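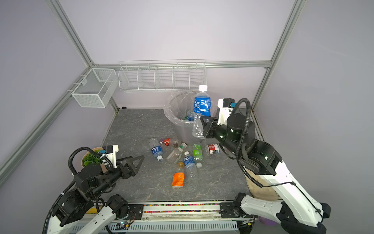 Wire baskets, jar lids and other small wins for the laundry room and pantry

I have been collecting these for most of the winter, on the backs of envelopes and once on my arm, and a rainy Saturday finally gave me the time to type them up. Some are my own. A lot of the good ones came from my neighbor Melina Deligiannis, who ran the kitchen at the old Trovanora bakery and can get a stain out of anything!

Hanging wire racks and baskets

I love wire storage. You can see what you own, dust falls through it, and it weighs next to nothing. Hang it at a height where your hand lands on it without reaching up, which for me is just below the shoulder. If you're hanging more than one piece, put the long rack up first and fit the basket to it. I did it the other way around in my Umcombe apartment and had to fill four holes.

Use wall anchors unless you hit a stud. Spread the heavy things toward the ends, over the hooks, and keep the middle for sponges and gloves.

To clean a greasy wire basket, lay it in the bathtub on an old towel and cover it with hot water and a good squirt of dish soap. Leave it for an hour, then go over it with a soft brush. Rinse and shake it hard outdoors. If the coating has chipped, dab the bare spot with appliance paint before the rust gets going.

Labels that stay on

Masking tape falls off in a steamy room. Freezer tape holds, and so does a luggage tag on a twist of wire. Write the date on the tag as well as the contents, especially with flour. I had a bag of rye that had moved house with me twice.

Stuck jar lids

Run the lid under hot water for a minute, dry it, and grip it with a rubber band stretched around the edge. Still stuck? Slide the tip of a spoon under the rim and lift gently until you hear the pop. This works on nearly every pickle jar I've met, and I have met plenty.

Trash cans and bags

Buy the bag one size bigger than the can. You want enough to turn well down over the outside, so it doesn't slide in the moment something heavy lands in it. Before you put the bag in, drop a folded sheet of newspaper in the bottom of the can to catch drips. Keep the spare bags down there too, under the newspaper – when you pull the full one out, the next is waiting!

If the bag fights you on the way out, it's suction. Drill two small holes in the side of the can near the base and it will lift right out.
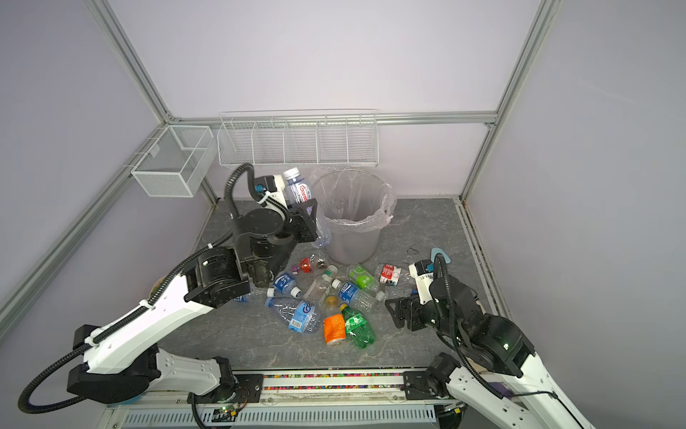 A clear liner with plenty of overhang, folded down over the rim.

Smelly can? Wash it out with hot water and dish soap, dry it in the sun if you have any, and sprinkle 55 grams of baking soda in the bottom. That's a scant quarter cup. Change it once a month.

Bottles and cans waiting for recycling

Rinse them while you're already doing dishes. A splash of dishwater, a swirl, upside down on the rack, done. Squash plastic bottles only if your local program is fine with it (ours in Rilport is, my sister's isn't, and we live 13 miles apart). Check what they want done with the caps, too.

Save one or two of the big bottles. Cut the bottom off a clean one and you have a funnel for birdseed or a little greenhouse for a tomato seedling. Take the cap off on warm days or the poor thing will cook.

Sticky floors

Old soda on a hard floor needs warm water and time. Lay a wet cloth over the spot, go have a coffee, come back and wipe. For a whole floor I use 300 milliliters of white vinegar in a bucket of warm water, but only on ceramic tile or vinyl. Keep vinegar away from real marble and any other natural stone, where it will etch the polish. Stone gets a pH-neutral cleaner and a soft mop. If you have a marble look and don't know what it's made of, treat it like the real thing.

Dry the floor afterward with an old bath towel under your feet. Shuffle around to the radio. It's the best part!

A scrub paste for sinks

200 grams of baking soda
2 tablespoons of dish soap
Enough water to make it spreadable, like frosting

Mix it in a jar with a wide mouth and scoop it out with a damp sponge. It's wonderful on a stainless sink and on tea stains in mugs. Go with the grain on stainless. Skip aluminum pans, which turn dark and sad with baking soda. It dries out in a week or two, so stir in a little more water.

Dull kitchen scissors

Fold a sheet of fine sandpaper, grit side out, and cut through it ten times or so. Wipe the blades with a drop of oil on a paper towel. They won't be like new but they will open a bag of rice again. My big green Akbulut pair has been through this every spring and still goes through chicken bones.

Drawers that squeak

For wooden runners, rub a plain white candle along both sides and work the drawer back and forth. Metal runners want the crumbs vacuumed out first, then a very little silicone spray on a rag. Don't spray straight into the drawer or your dish towels will smell of it until summer.

Melina also swears by a slice of bread in with the brown sugar to keep it soft. I use a marshmallow, and we've agreed to disagree.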